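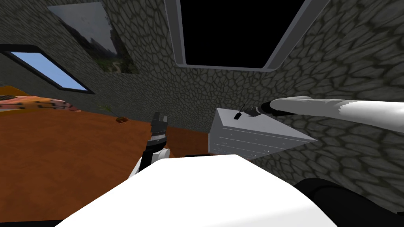 Ikent, Aug 24, 2021

If you've been following my hunt for a pair of robot arms that will tidy a bedroom, you'll know I nearly bought the Grenenero kit last December and lost my nerve at the till. £2000 is a lot of money for something that might just knock my lamp over! So this time I've gone for the Flirum rehearsal service, where you get a two-armed robot on your computer screen and let it loose on somebody else's furniture first. A white chest of drawers, a wooden table, a bit of greenery, stone walls like a castle cellar. You choose a job, press go and put the kettle on.

I took the 90-day pass and I've been at it most evenings. Most of what I've picked up has been about getting a room ready, and you can use nearly all of it whether you ever own a robot or not (my own drawers have never looked so good).

Start with the tops. Clear everything off the chest of drawers, wipe it down, and put back only what you use every day. Small dark things want to go near the middle with a hand's width of bare surface all round, so that you can get hold of one without sweeping the others on to the carpet.

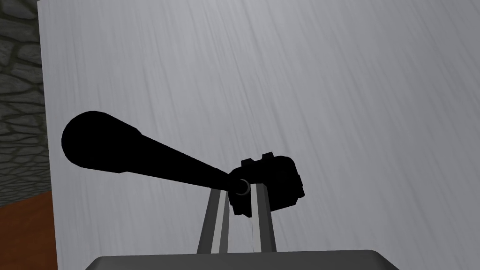 Then do the handles. I went round mine with a screwdriver and was a bit ashamed of how many were loose. A drawer that sticks can be cured with a rub of candle wax along the runners, and do both sides or it'll pull crooked. Hendricks sell a wax stick for the purpose but a stub of plain white candle did me fine.

Plants next. I'd put anything with long floppy leaves at the far end of the table, well away from wherever arms (yours or a machine's) will be going back and forth.
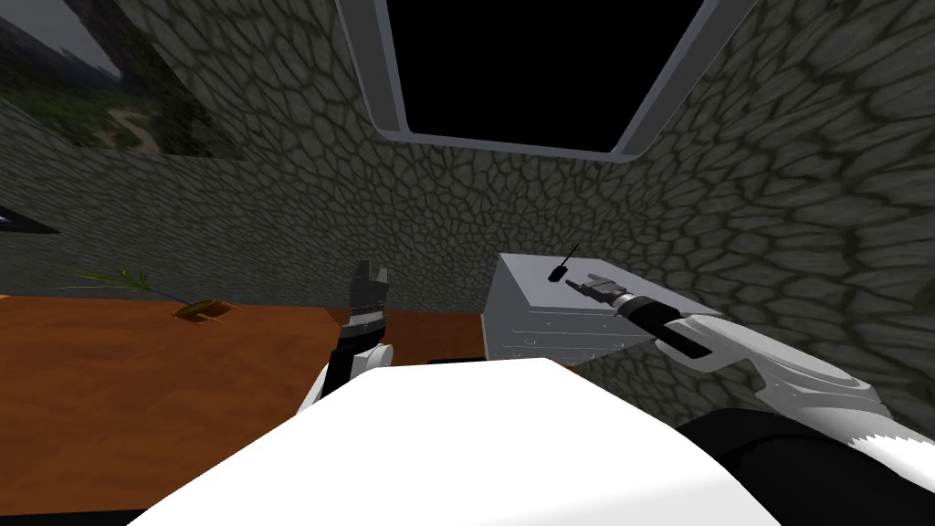 Right gripper over the cabinet top, left one held up by the table.

Now for the grumbles. The view is from the robot's own body, and that big white chest hides a good part of the table, so you find yourself craning at the screen as if that would help. The instructions are in the order somebody thought of them. I wanted the bit on changing a job halfway through and found it at item 313, after the billing questions.

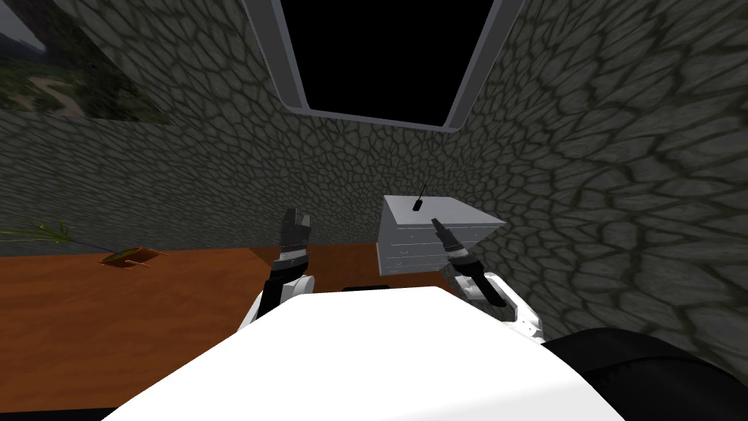
I'd also like a second room to choose from, something with wallpaper and a rug and a heap of washing on the bed, because that's what my arms would be facing. Flirum say more rooms are on the way but wouldn't give me a date.

Would I pay for another pass? Yes, I think so, if only to have a go at the table jobs, which I've hardly touched. Keep the confirmation email when you sign up, by the way. You need the code in it to log in on a second computer, and I'd deleted mine.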